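「片づいた部屋ほど信用できない」 機材ラックを見てきた人に聞く

整理術の本はだいたい疑ってかかることにしている。写真がきれいすぎるし、三か月後の姿が載っていない。だから、機材室の配線整理を仕事にしているノンヴラ・ジェイコブスさんに会うときも、少し身構えていた。アドートンという小さな会社で、よその会社や研究室のラックを組み直して回っている人である。

最初の質問は単純なものにした。ラックを整理すると、本当に何かよくなるのですか。

「見た目はよくなりますね」と彼女は言い、しばらく黙った。「あとは、場所によります。故障が減りましたと言われることはありますけど、私はあまり真に受けていません。片づけるときに古いケーブルも替えてしまうので、どちらが効いたのか分からないんです」

売り込む側の人の口から出る言葉としては珍しい。こちらが拍子抜けしていると、彼女は続けた。

「効果があると言い切れるのは、探す時間です。どの線がどこへ行くのか、床に膝をついて手でたどる。あれは減ります。ただし、札をつけた人が辞めるまでの話です」

札の話になると少し早口になった。以前、パナシュクという取引先で、最大で1000本のケーブルに札をつける計画があったという。実際に終わったのは489本。残りは「次の改修のときに」となり、次の改修では札の書式が変わった。

「二種類の札が並んでいる状態は、札がないより困ることがあります。読めてしまうので、信じるんですよ」

では、初めから全部終わらせる予算を取ればよかったのではないか。そう聞くと、首を横に振った。予算があっても、機材のほうが先に増えるのだそうだ。

機材が詰まったラックというものは、外から見ると何かの意志で積まれたように見える。アルミのレールに横桟を渡し、脇にははしご状のケーブルトレイが縦に走り、途中から白い板が水平に張り出して、その上に黒い機器が載っている。下のほうには赤い部品がかたまり、横に青い箱。私には設計なのか成り行きなのか区別がつかない。
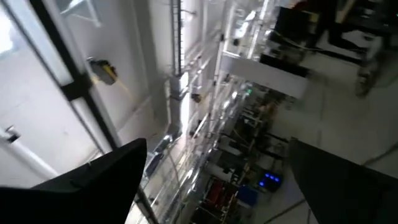
床の線は誰のものか

ジェイコブスさんが最も気にするのは、ラックの中身より床だという。床を横切ってラックへ向かう細いケーブル。キャスターのついた椅子や台車。このふたつが同じ床にある部屋は多い。

「みんな、仮の線だと言います。October、つまり十月に引いた仮の線が、年が明けてもまだある。仮という言葉には期限がついていないので」

床の線をなくせと指導するのか。

「言うだけは言います。でも、トレイまで上げると長さが足りなくなることがあるんです。長い線を買う申請をして、届くまで待って、そのあいだ機材を止める。そこまでしてやる人は少ないですよ。私も自分の作業場では床に這わせています」

これには笑ってしまった。では、あなたの仕事は何のためにあるのか。失礼を承知で聞いた。

「止めていい時間を決める係、でしょうか。ラックの中を触りたい人はたくさんいても、いつなら電源を落としていいか言える人がいない。そこを聞いて回るのに、作業の半分くらいを使います」

同じ質問を、同業のアルセン・シェフチュクさんにもしてみた。トルソフという工房で棚板やレールの加工をしている人で、答えはもっとそっけない。

「うちは板を一枚足してくれと言われたら足します。張り出しすぎだと思えば、そう言います。聞いてもらえたことは、あまりないですね」

張り出した棚は便利だが、物を置く場所があると物が載る。シェフチュクさんはそれを「棚のせいではない」と言い、ジェイコブスさんは「棚のせいです」と言った。別々に聞いたので、ふたりが言い合う場面は見られなかった。

点灯していれば安心か

機器のランプについても聞いた。青や緑の小さな光が並んでいると、素人はなんとなく安心する。

「電気が来ていることは分かります。それ以上は機種ごとに違うので、説明書を見てください」

説明書はどこにあるのでしょう。

「たいてい、その部屋にはないです」

ウィスタスという配線管理ソフトを薦める同業者もいるそうだが、彼女は導入を勧めていない。入力する人が決まっていない職場では、紙の表と同じ速さで古くなるからだという。では紙でよいのかと重ねると、紙がよいとも言わなかった。

帰りがけに、自宅のテレビ裏の線をどうしているか尋ねてみた。束ねていますか。

「束ねていません。埃は取ります」

私の家も同じである。結束バンドなら5本ほど買ってあるが、まだ袋を開けていない。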